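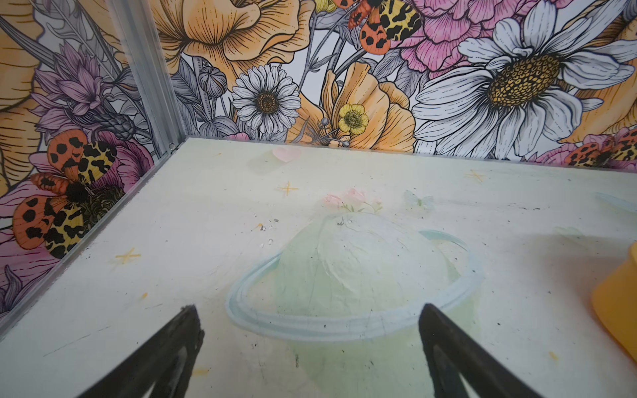
Wiping Down the Printed Top

I do this before I put anything on the table, and again when I'm done for the day. Crumbs love a pale surface, and so do scuffs!

1. Take everything off first, cups included. I used to wipe around them and always left a ring.

2. Brush the loose bits toward you with a dry, soft brush. Start in the back corner, where the walls meet -- grit collects there. Run the brush along the metal edge strip too.

3. Mix 5 ml of mild dish soap into 300 ml of lukewarm water. Wring the cloth out well (it should feel damp, no more) and go over the planet, the flowers and the stars in long, light strokes.

4. Still got dark specks? Lay the damp cloth over them for around 4 minutes, then wipe again. I've got a few scuffs I just live with.

5. Dry with a clean towel, working away from the wallpaper.

CAUTION: No scouring pads, bleach or melamine sponges on the artwork. I dulled a patch on my old Okitberg top that way and it never came back.

Note: Keep water off the wallpaper panels. If you splash one, blot it -- don't rub.

Next up: leveling the table.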